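Looking After a Plywood Workbench Top

A plywood top is cheap to put on and easy to replace, and for most home workshops it does the job as well as a hardwood slab. It does need some care. The face veneer is thin, the edges drink up anything spilled near them, and a top that has been left bare for a few years gets rough enough to catch on a sleeve. The notes below cover a bench in ordinary use, for small repairs, glue-ups and the odd bit of painting.

Cleaning

Sweep the bench before you wipe it. Grit dragged under a cloth scratches the veneer, and the scratches run across the grain where they show most. A soft hand brush is fine. A shop vacuum with a brush head is better if you have been sanding.

For general dirt, use a cloth wrung out in warm water with a drop of dish soap, then go over it with a dry cloth straight away. Don't pour water on the top or leave a wet sponge sitting on it. Oil and grease come up with mineral spirits on a rag. Open a window, and lay the rag out flat to dry outside afterward. Never ball it up and drop it in the trash.

Dried wood glue will usually lift with a sharp paint scraper held low. Work with the grain. If it won't move, lay a damp rag over the spot for ten minutes and try again. Super glue is harder. Scrape off what you can and sand the rest.

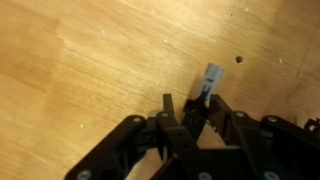

Pencil lines come off with a plain white eraser. Ballpoint and marker go deeper and are better left until the next sanding. Dark rings under cans are often rust, and those can be treated with a wood bleach made with oxalic acid. Wear gloves and follow the label. Test it on the underside first, as it can leave a pale patch that is more obvious than the ring was.

Dents

A shallow dent where the fibers are crushed but not cut can be raised with steam. Put a damp cotton cloth over it and touch the tip of a hot iron to the cloth for a few seconds. Check, and repeat two or three times at most. Too much heat and moisture can loosen the glue under the veneer, and then you have a bubble to deal with as well.

Cuts and screw holes need filler. Overfill slightly, let it harden overnight, and sand flush. Two-part filler holds up best on a work surface. The ready-mixed kind in a tub shrinks and tends to pop out of anything bigger than a nail hole.

Sanding

Sand by hand or with a random orbit sander, never with a belt sander. The face veneer on most sheets is thinner than you expect, and a belt sander will go through it in seconds. Start at 120 grit and finish at 180. Going finer makes the top slippery to work on and doesn't help the finish.

Keep the sander flat and moving. Once a patch starts to change color or the grain direction looks different, stop there. You have reached the next ply.

Finishing

Three choices are worth considering. Paste wax is quick, and glue won't stick to it well, but it needs redoing every couple of months. Boiled linseed oil soaks in and is easy to patch. Two thin coats with a day between them are enough. Water-based polyurethane gives the most protection against spills, though it chips under hammering and then has to be sanded back.

I use oil on the top and polyurethane on the edges. The edges are end grain in every second layer and they take up damp faster than the faces do. Give them three coats. If the bench stands on a concrete floor against an outside wall, coat the underside too, or the top may cup over the winter.

Linseed oil rags can catch fire by themselves. Dry them flat outdoors or put them in a metal can of water with a lid.

Keeping It Flat

Don't store paint or bags of cement on the bench. A long-term load in the middle of an unsupported span will put a sag in the sheet that won't come out. If yours has sagged already, unscrew the top and turn it over. Add a cross rail beneath it at the same time.

Check the screws each October, before the heating goes on. Snug is enough. Driving them harder pulls the heads down into the soft inner plies.

Sacrificial Boards

For cutting, drilling and messy glue jobs, lay a piece of hardboard over the top and replace it when it gets bad. Trefor Watkins at Sayce sells offcuts by the door that are a good size for this. Hold the board in place with a strip of wood screwed along the front edge of the bench. Tape works for an afternoon but leaves residue.

Recent tips
Sharpening a Paint Scraper With a File
Which Wood Glues Keep Over the Winter
Storing Clamps in a Small Garage
Getting Rust Off a Cast Iron Vise
Hanging a Pegboard on a Block Wall
How Long Does Boiled Linseed Oil Last?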